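Marble worktop in a rented kitchen, or talk the landlord out of it?

Polberg Tenants and Owners Board > Home and Repairs > Kitchens

petek_lane
Posted November 2018

Good evening to all. I rent a flat in Polberg, second floor, and my landlady wants to change the kitchen worktop before the winter. She was kind enough to ask my opinion. The new one would be L-shaped and she has her heart set on marble. I have never lived with marble and I am a little afraid of it. I cook every day, mostly with tomatoes, vinegar and lemon, and I have a deposit to lose.

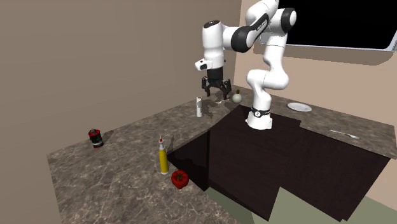 The long side would be under the window and the short side next to the cooker. The present worktop is laminate, 78 cm deep in the corner, and it has swollen at the joint where water went in. I have asked her if the joint in the new one would be in the same place and she did not know.

My questions are two. Does marble really stain so easily as people say? And who pays if it does, when the tenant did not choose it?

Gitorness
Yes, it stains. More exactly, it etches. Acid eats the polish and leaves a dull mark which you can feel with a finger. Sealing helps against oil and wine but it does nothing against lemon. I had marble for 7 years and every glass left its ring.

If she wants stone, ask her to look at granite. The price is not so different and you will sleep better.

stundard_road
I do not agree with Gitorness. We have marble in the family kitchen since before I was born and it is beautiful. It has marks, of course it has marks. My grandmother rolled pastry on it and cut lemons on it and nobody cried. Use a board, wipe the spills, and let it get old.

Gitorness
Your grandmother did not have a deposit.

stundard_road
This is true, and I accept it. But then the problem is the contract and the stone is innocent.

Nataša Gashi
I let out two flats, so I will write from the other side. When I put oiled wood in one of them, I wrote in the contract that normal marks of cooking are wear and tear and are not damage. The tenant signed, I signed, and we never argued over it. Please ask for one sentence like this in writing before the work starts, and make photographs on the first day with a date on them. A crack from a dropped pot is another matter and I would expect the tenant to pay something for that.

About the joint: ask where the fitter will put it. In an L the join is usually in the corner or close to the sink. Close to the sink is the worse place, in my experience.

petek_lane
Thank you, Nataša, this is the most useful for me. She is a reasonable person and I think she will sign. I have also asked if honed marble is possible, the matt kind. Would the etching be less visible on it?

Gitorness
Less visible, yes. It takes oil faster though, so seal it twice in the first year. Test it with a few drops of water. If they are soaked in after some minutes, it is time again.

stundard_road
Honed is what we have. Light colour also forgives more than dark. And no vinegar for cleaning, only warm water with a little washing-up liquid. My aunt cleaned with vinegar for one week and you can still see where.

tin_kettle9
Has nobody asked about the weight? My neighbour had stone put on old cupboards and one door never closed properly afterwards. The fitter said the cupboards were not level before. Maybe. I would ask for somebody to check them first, over all the length.

petek_lane
I had not thought of the cupboards. They are old and one is standing on a folded piece of card. I will write to her tonight about this and about the sentence in the contract. The fitter comes to measure in 9 days, so there is still time.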